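Subject: Re: [growers] Saving seed from mixed plants
Date: 2nd May

> I have 14 plants in one tunnel, four kinds together, and last
> year I saved seed from all of them. Can I trust it to come true?
> Also, how long do you leave the pulp standing before you rinse?
> My packet from Budlow says nothing about it.

Hello all,

I can answer a part of this, from our plots in Sastham. Tomatoes mostly pollinate themselves, so your seed will probably come true. The small cherry kinds cross a little more easily with us, and I have had surprises from them. The big dark ones have stayed the same for me in every year.

For the pulp, I leave it three days in a jar, with a cloth on top, and I stir it each morning. When the good seeds sink I pour off the rest and rinse. Please do not dry them on kitchen paper — they stick and you lose many. I use a china plate.

From last July's fruit I kept 228 seeds of the dark kind. I sowed 90 of them in March and almost all came up, so the old method is still good enough for me.

One question back to the list. The Pollutberg growers write that they pick for seed only from the second truss. Does somebody know why? I always took the first ripe fruit, but maybe I am choosing wrongly.

I can bring dark seed and orange cherry seed to the swap in Khoo, if there is interest. Please write your name on the envelope and also the year, as last time many were without it.

With kind regards from Sastham 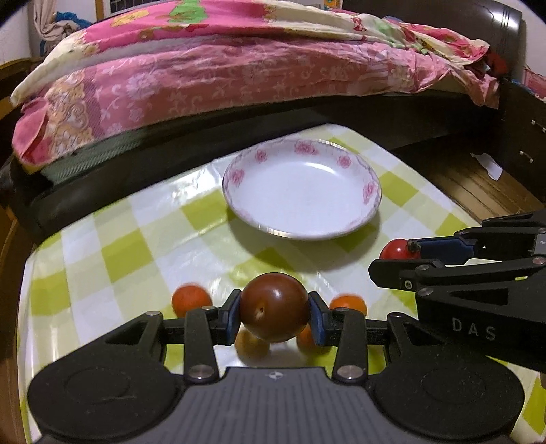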